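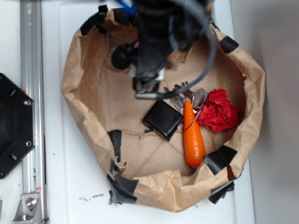

Paper bags are fine until it rains, one shopper at the Rashti market told us, and that remark gave our group its topic! We wanted to know how often a plain grocery bag gets used again before it goes in the recycling.

We started in February with 33 households in Cirkby. Each one kept a simple log on the fridge for 14 days, and we got back far more notes than we had hoped for – people really do have feelings about bags. Lunches, potatoes, cat toys, wrapping for parcels, it was all in there.

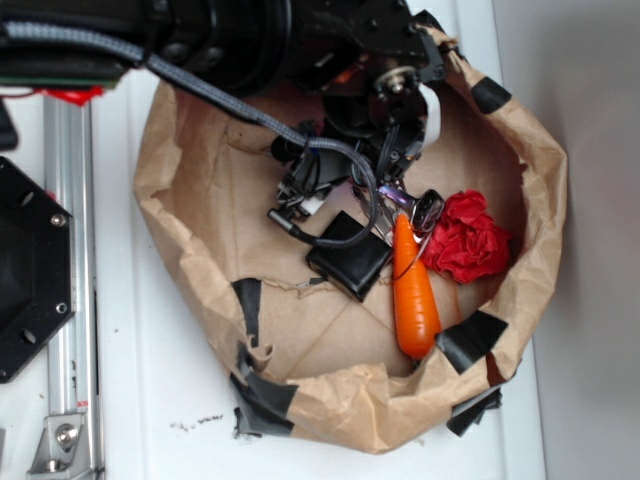 Most bags in our logs were reused 3 times or fewer. Handles were the weak spot, then the bottom corners. Plenty of families kept a bag going after that by giving it an easier job, with the top folded outward and black tape stuck around the rim, so it ends up more like a wide, shallow bowl than a bag. We loved this part of the project and would happily have spent another month on it.

Next we want to repeat the log in Wovley, where the stores still hand out thinner bags, and compare the two towns.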